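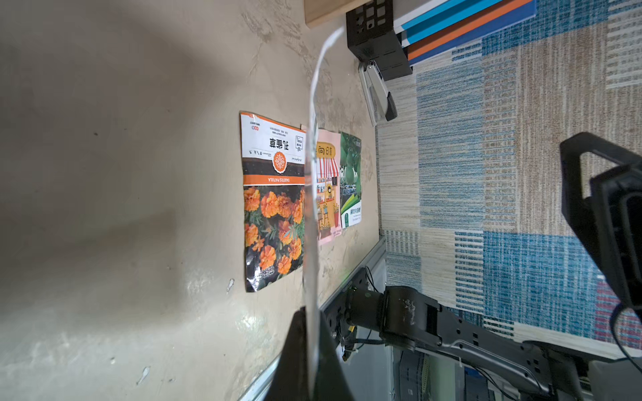

Why do the translator's notes stop partway through in the exported e-book?

The notes field in Skeveo is limited to 4000 characters on export, and anything past that is dropped without a warning. Split the note into two entries with the same page reference and run the export again.

Ticket: Translator's notes cut short in e-book export
Status: Solved, one part still open
Opened by: Hywel Mathias, Rultard
Handled by: Mi-kyung Shin
Opened: February 2025

Hywel Mathias wrote:
We publish comics in translation and use Skeveo to keep the script, the notes and the contributor pages together. In the second volume of the Julville series the note to page 100 ends in the middle of a word. It is complete in the editor and complete in the printed proof. The e-book is the only place it goes wrong. The translator, Omprakash Rawat, spotted it when he read the sample file on his phone. I have exported three times with the same result.

Mi-kyung Shin wrote:
Thanks. Can you send me the export log, and tell me whether the note was typed in or pasted from another program? Please also try the export with "Keep ruby text" switched off.

Hywel Mathias wrote:
Log attached. The note was pasted from a word processor. With ruby text off I get a little more of the note, perhaps two lines, and then it stops again.

Mi-kyung Shin wrote:
That helps. Each reading placed above a character is saved with its own tags, and the tags count towards the limit. Your note is under 4000 characters as you see it on screen but over it once the readings are included. The print export does not use the same field, so the proof came out whole.

What to do for now:
Open the note and go to a paragraph break near the middle.
Choose Split entry. Both halves keep the page reference.
Tick "Continue from previous" on the second half so that it does not get a new number.
Export again and check the last line of each half. 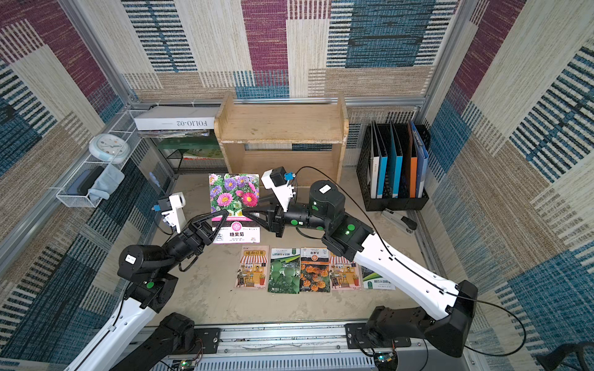
Left-hand gripper holding the lower-left corner of a large seed packet.

Hywel Mathias wrote:
The note is now complete. Two further things in the same file, if I may put them here.

First, the short biography of the translator is missing from the back matter. It was there in volume one.

Second, names on the contributor page are in the wrong order. Our letterer is credited as Rojanasak Prasert and it should be Prasert Rojanasak. The artist should be family name first, as on the cover, and has been turned round as well.

Mi-kyung Shin wrote:
The biography is missing because the contributor record is set to "Print only". Change it to "All editions". The limit there is 200 words and Omprakash's is well inside it.

On the names: the January update added a name order setting for the whole book, and it overrides the one on each person's record. Go to Book settings, Credits, and set Name order to "As entered". Then look at each record and correct any that were turned round while the setting was on.

Rhodri Meredith wrote:
Adding to this from Rowlands. We have the same name order fault in an interview collection, where the interpreter is credited on every chapter. Setting it to "As entered" fixed the contributor page for us but the chapter headings did not change until I cleared the preview and reopened the book.

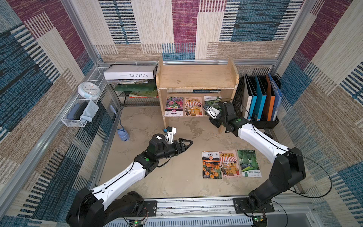

Two arms on the mounting rail, striped fabric panels behind.

Mi-kyung Shin wrote:
Thank you, Rhodri, I can repeat that here. I have added the preview step to the help page on credits.

Hywel Mathias wrote:
Biography and names are both right now. I had to clear the preview too. Omprakash has read the new file through and has no other corrections apart from a missing macron, which is ours.

One request: could the editor show the true length of a note, tags included? A message when it passes 80 per cent of the limit would do.

Mi-kyung Shin wrote:
I have passed that on as a feature request and linked it to this ticket. The missing warning on export is logged separately as a fault and stays open. The rest I am marking as solved.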